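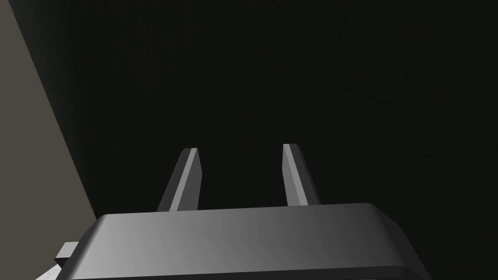 Kiani has opened a parts depot and repair shop in Clomville, giving its customers in the region a local place to send equipment for service. Until now, most repairs went through the company's main plant in Poris.

The new building on Gammont Road holds spare parts for all current Kiani pumps and valves, along with parts for many older models that are no longer made. The company says 724 different parts are on the shelves, and that it will add to the list as orders come in.

"Some of our customers are running pumps their parents bought," said Margit Kvam, who heads customer service at Kiani. "They want to keep running them. What they can't do is wait three weeks for a seal."

Orders placed before 2 p.m. will ship from Clomville the same day. Customers can also pick up parts at the front counter, which opens at 7 a.m. Large castings and motor housings will still ship from Poris and may take up to 10 working days.

The shop has 29 employees. Most were hired locally, and five moved over from the Poris plant to train the others. Negin Shahbazi, who ran the field repair crew in Poris for six years, is the site manager.
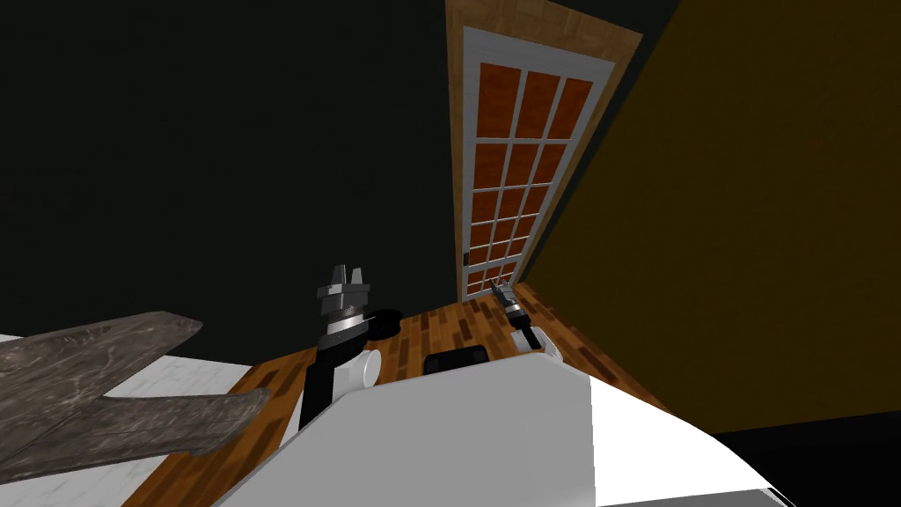 *Simulated view with two robot arms.*

Shahbazi said the shop will take in pumps for full rebuilds as well as smaller jobs such as bearing and seal changes. Each unit is taken apart, cleaned and checked before the customer gets a written price. Work does not start until the customer signs off on it. If the customer decides against the repair, the unit is sent back and only the inspection fee is charged.

Two service vans are based at the site for calls to farms, food plants and water districts. A third is due in July. Field calls can be booked by phone or through the service page on the Kiani website, and an after-hours line is open to customers with a maintenance contract.

Kiani has 241 contract customers within a day's drive of Clomville. They will be moved to the new shop over the summer and will get a letter with the name and direct number of their service contact. Contract terms and prices stay the same. Customers who would still like to deal with Poris can ask to do so.

Units already at Poris for repair will be finished there and returned from that plant. Anyone sending in a pump from now on should use the Clomville address and put the serial number on the outside of the box. The number is stamped on the plate next to the inlet. On older pumps the plate may be under the motor bracket, and the counter staff can help customers find it.

Kvam said the company will look at the range of parts held in Clomville again at the end of the year. Requests for parts not on the current list can be left at the counter or sent to the service desk.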